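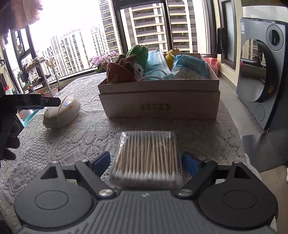 Cotton swabs, still in the packet.

How I clean sticky keys on an old accordion

Jul 22, 2019

My accordion is a Vondo, bought at the Gernness market, and it came with 2 keys that went down and stayed down. Drove me mad! I put up with it for a whole winter before I had a go at them, and it's a much easier job than I'd feared.

Start by doing up the bellows straps and laying the thing on a folded towel, keyboard up. Press each key slowly and let it rise. Put a bit of masking tape on the slow ones so you don't lose track (I did, twice).

Now slide a strip of plain paper between the bad key and its neighbour and work it up and down. You'll be amazed at the fluff. For whatever's left, use a swab that's barely damp, then a dry one. Don't squirt anything in there, please – wood swells, and then you've got a proper problem.

If two keys are rubbing, fold a scrap of 800 grit paper and give the side of one a couple of very light strokes. Blow the dust away, try it, and go again only if you need to.

Mine played nicely after that, apart from a low reed that still buzzes. The repair shop in Skornenell wants to see that one, so I'll write it up once I've got the box back.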